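Robot Manipulation Workshop, course notes
Handout 4: thin things on flat tables
Updated 16 June 2025

Okay, so last session we did blocks and cups, and everybody got pretty comfortable with those. A block is a kind object. It has flat sides, it stays where you put it, and if you come in a little crooked the jaws straighten it out for you. This time we move on to things that are mostly air, and I'm warning you now that your first few tries will be ugly (mine were!).

Eyeglasses are my favorite for this. The wire is thin, the lenses are easy to scratch, and folded up they sit so low that there's hardly any room to get a jaw under anything. Please use the practice pairs from the Kostimach drawer and leave your own glasses on your face.

Before you start, go over these again:

Sync check first. Both grippers, both markers facing up, green light on.
Start with the jaws open and well back from the object, then come in low.
Pick your contact point before you move. I like the bridge, but the folded temples work too if you come from the side.
Close slowly. If the glasses start to slide, stop, back out and begin again. Don't chase them across the table.
One take is one pick and one place. If you drop them, the take still gets saved, just tag it "drop" in the Narkow sheet.

Work in pairs at the round-edged table and take turns. Whoever isn't demonstrating keeps the log and watches the cable, which loves to drape itself over whatever you're about to pick up. Leave the flowerpot where it is, by the way. We want some ordinary clutter on the table, and I'd like it to show up from a few different angles.

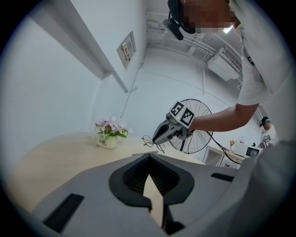 Hiu-tung Wan thinks I have the contact point wrong, and wrote to me after the April run that the bridge gives you a nice-looking pick and a terrible place, with the glasses swinging around like a little gate the moment they leave the table. Her advice is to take both temples together, near the hinge, and accept that the approach is harder. I tried it her way for an afternoon and she has a point, so let's collect both. Half your takes on the bridge, half on the temples, and write down which is which.

How many takes? The whole group is aiming for 600 by the end of the unit. We threw out 28 last time, nearly all of them for a hand passing over the markers, so keep your fingers down on the body of the gripper where they belong. That's the easiest mistake to fix and I still make it when I get tired.

For next session, read the Kubíček chapter on grasp approach (skip the proofs, really, you can come back to them) and bring one thin object from home that you wouldn't cry over. Keys are fine, a comb is better. Also write me half a page on one take that went badly: where the jaws were, where you thought they were, and what you'd change. Drop it in the Vernosness folder before class.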